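A bear, a bowl and a very good brown tabletop

January
By our home and crafts writer

The first thing the owner of Zanberg asked me was whether I'd eaten. The second was whether I liked blue. I said yes to both, which was half true (it was early), and within a minute I had a toy bear in my hands and was being told to squeeze its feet.

"Everybody goes for the tummy," she said. "Do the feet! The feet are where you find out if somebody cared."

Zanberg sells gifts for new babies and the tired people who have just had them. The shop and workroom together take up 695 square feet on the old market side of Morkow, and there is hardly a shelf in it that I didn't want to stop at. But the thing people come in for is the pairing: one soft toy, one piece of tableware. The toy is for the baby. The dish is for whoever is up at three in the morning eating cereal.

She started doing it that way after her own sister had a little boy. "She got so many blankets. Lovely blankets. And what she kept using was this one bowl I'd brought over with soup in it and never took home. I thought, well, there's my shop."

We talked at the big table, with the bear and one of the new dishes out on it. She kept reaching over to turn the dish while she was answering me, the way some people play with a pen.

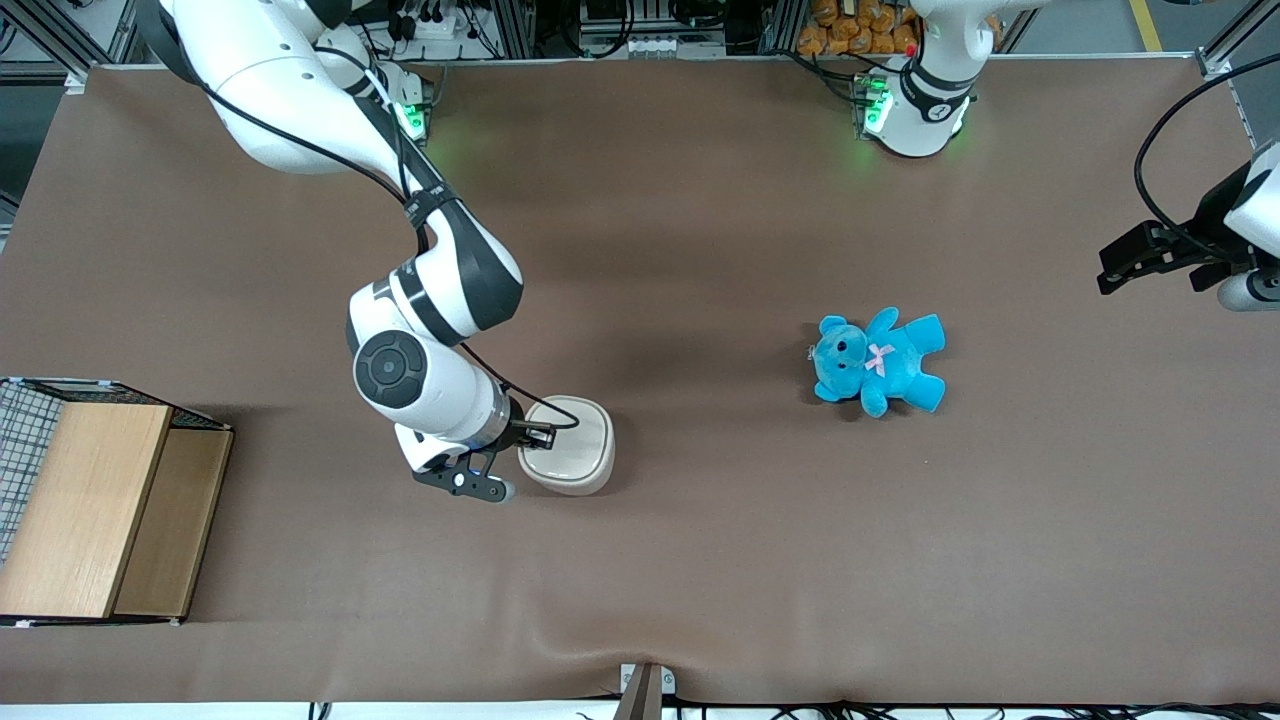
The turquoise bear and the cream-glazed dish on the worktable.

The dish is from a small pottery called Rosales, and she is a little bit in love with it. So am I now. It's a rounded square, cream glaze, with a thin darker line at the rim and a beige-brown base on the outside. She says she went back and forth over that shape for most of a summer.

"Round is safe. Everyone has round. A real square chips at the corners and it looks like a restaurant. Then they sent me this one with the corners softened, and I put oatmeal in it, and I just stood there in my kitchen grinning. It holds so much more than you think it will."

Did she try others? She did. She has a cupboard at home full of them, and her husband has asked her to please stop. A speckled one was a close second, but she couldn't get past the feeling that the speckles were crumbs.

Rosales makes them for her in small batches, and the first order was for 2,000, a number she still says slowly. "I'd never ordered that many of anything. I'd never ordered that many paper clips. They came on pallets and I had to move my desk into the hallway."

And the bear? The bear is older than the dish, in shop terms. It comes in five colors, and turquoise is the one that walks out of the door. She had expected the oatmeal color to win, and she ordered that way the first year, and then spent December apologizing to people over the phone.

"Turquoise makes people smile before they've decided to. Grandfathers especially. They come in saying they want something plain and they leave with that one."

The plush comes from a fabric supplier named Prenduvon, and she talked for a long while about pile, which is the length and lie of the fuzz, and about how a cloth that is too long looks wonderful for a week and then mats down like a wet dog. She wanted something velvety that would go light and dark when you ran a thumb over it. When I tried it, I did it again right away, and then a third time while pretending to take notes.

We got onto the bow next. I had guessed that the bow was an afterthought, and I was wrong.

"Oh, the bow was a fight! I had a version with a big satin one, and it looked like the bear was going to a wedding. I had one with no bow and it looked like he'd lost something. So it's little, and it's pale, and it sits right at the neck where the head meets the body. It gives him a chin."
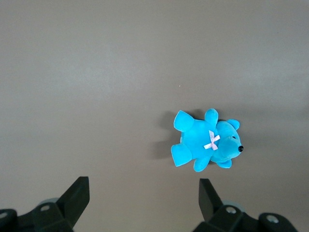
Lying down, with the pale bow at the neck and those flat, rounded foot pads.

It does give him a chin. I'd also like to put in a word for the nose, small and black and shiny, and for the eyes, which are so tiny in the fur that he seems to be dozing off. She laughed when I said that. The eyes were larger on the first samples, and she thought the bear looked as if it had just heard some news.

I asked what she tells parents about washing. Cool water, a pillowcase tied shut, and let him dry flat on a towel, turning him over when you remember. She doesn't like pegging toys up by the ears, and I got the sense she has seen it done and hasn't forgiven it. The dish can go in the dishwasher. She does hers by hand, but only for the pleasure of it.

To date the shop has sent out 4,000 bears. Some come back to visit. A little girl brought hers in on a Friday last fall with one leg gone flat, and the owner restuffed it at the counter while the family looked at mugs. The girl wanted it made clear that it was still the same bear, so the old stuffing that was any good went back in first.

There's a gray dish on the way from Rosales in the same shape, and possibly a lidded one, if the lids stop warping. She is also thinking about a smaller bear that would fit inside the dish for wrapping.

"I've got a drawing," she said, and went off to find it, and came back with two more bowls instead.

Zanberg, Market Side, Morkow | Contact the shop | Copyright Zanberg and contributors | Back to top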